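September 12, 2020

Spent the morning sorting Huten parts tray by tray, which was meant to make me faster. I have my doubts. The little motors, or what I take for motors, still knot their leads the minute I turn away.

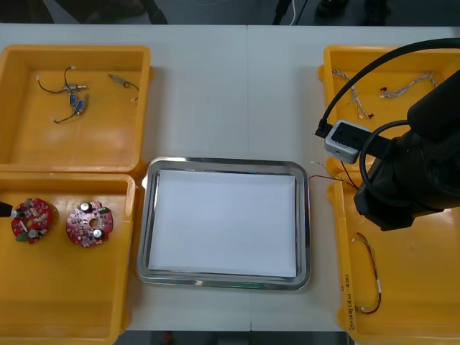

Frøydis reckons the round red boards ought to be kept well away from anything with loose wire, and that yellow trays are no system at all. Maybe so – but she keeps hers in a biscuit tin.

Four hours gone. Will relabel tomorrow, if I can find the labels.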